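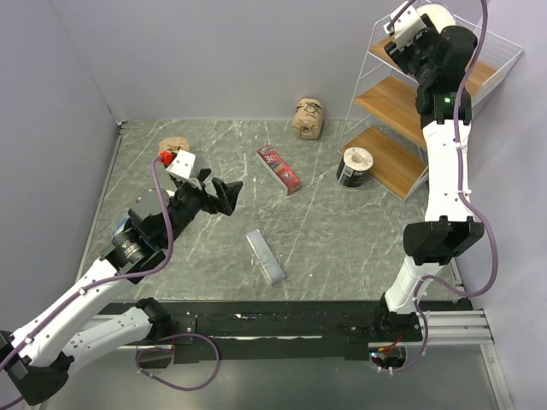
Skellon - Equipa de Recolha de Demonstrações

Imprimir | Enviar por e-mail

Perguntas frequentes - tarefa "arrumar a estante"

Página para quem entra agora nos turnos. Dúvidas que não estejam aqui: Noemí Varela (operação) ou Tsehay Worku (dados).

O que é que estamos a recolher?
Episódios teleoperados a dois braços. Objectos na mesa, estante branca de arame ao canto, e o operador leva as coisas para as prateleiras. Cada episódio fica gravado com as câmaras e as posições das juntas. É com isso que se treina o Mirura.

Quantos episódios faltam?
Objectivo para esta tarefa: 2,000. Validados até agora: 874. Rejeitados: 146, quase todos por pausas longas ou por episódio fechado antes de largar o objecto.

Quanto tempo deve durar um episódio?
O que for preciso, mas sem paragens. Se ficar a pensar qual é o próximo objecto, perdeu o episódio. Decidir antes de carregar no pedal.

Tenho de usar os dois braços?
Depende da ficha. O direito está mais perto da estante e acaba por fazer quase tudo. Por isso mesmo pedimos episódios em que o esquerdo também pega e passa ao outro. Ver a coluna "mãos" no Abera antes de começar.

Que objectos entram?
Os do caixote do turno. Caixas de cartão, pacotes de papel amarrotado, rolos, latas. Misturar. Não trazer coisas de casa sem falar com a Tsehay - têm de ser registadas primeiro, senão o episódio fica sem etiquetas.

Posso pôr tudo direitinho na mesa?
Não. Diagonais, uns perto da barra, outros ao fundo, um ou outro meio tapado. Se estiver sempre tudo alinhado o modelo aprende a alinhação e mais nada.

E a estante, começa vazia?
Umas vezes sim, outras já com coisas. A ficha diz. Há séries em que se parte da estante vazia e séries em que já está meio ocupada e só falta um objecto ou dois. 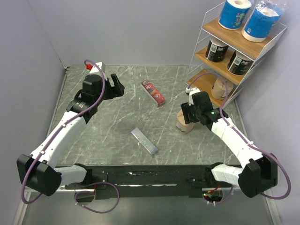 As caixas rígidas dão menos trabalho do que o papel. Com papel: fechar devagar, levantar pouco, confirmar que não escorrega e só depois ir para a prateleira. Quem aperta de repente deforma o pacote e o episódio seguinte já não é comparável.

Deixei cair um objecto. Apago?
Não apagar! Se der para apanhar, apanhe e continue, marca-se "recuperação". Estes são dos mais úteis e temos poucos, queremos chegar aos 400. Se o objecto saiu da mesa: terminar, marcar "falha", repor.

Bati na estante.
Parar. Ver se ela saiu do sítio, corrigir pelas marcas, anotar. Se bateu com força, chamar a Noemí antes de retomar.

O cabo ficou preso.
Pedal de pausa, braços à posição de repouso, soltar à mão. Nunca puxar com o próprio braço do robô. Verificar o conector junto à garra - quando fica mal encaixado a imagem do pulso falha a meio e só se dá por isso na revisão.

Preciso de limpar a mesa?
Pano seco entre séries. Migalhas e restos de papel não estragam um episódio, mas acumulam-se ao pé da barra.

Posso mexer nas câmaras fixas?
Não. Nem para endireitar. Se acha que alguma está torta escreva no Abera com a hora.

Quem revê os episódios?
Primeiro o filtro automático do Skilent (pausas, frames em falta, juntas no limite). Depois uma pessoa, nunca quem gravou. O resultado costuma aparecer no dia segunite.

O meu episódio foi rejeitado e não concordo.
Responder na própria linha, com o motivo. A Tsehay vê tudo ao domingo e repõe os que tiver de repor.

Há turnos ao fim de semana?
Só revisão, gravação não.

Onde ponho as notas do turno?
Abera, separador "turno". Curto: quantos gravou, o que correu mal, que objectos estão gastos e precisam de troca.

Imprimir | Enviar por e-mail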